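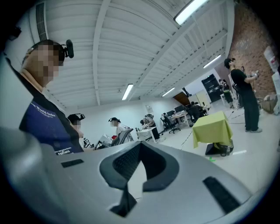 4.2 Fitting the wall bracket (Wotine 800 heater)

1. Switch off power at the meter box.
2. Mark the bracket holes on the wall. Leave at least 232 mm between the floor and the bottom of the heater.
3. Drill the holes and push in the plugs supplied. For plasterboard, use your own hollow wall anchors.
4. Screw the bracket to the wall and check it with a spirit level before the final tighten.
5. Hang the heater on the top hooks, then do up the two locking screws underneath.

Note: Models sold before 2/3/19 have a one-piece bracket. See section 4.3.

CAUTION: Do not mount the heater directly below a power point. Keep curtains and doonas 80 cm clear of the front grille.

Wiring is covered in section 5 and must be done by a licensed electrician.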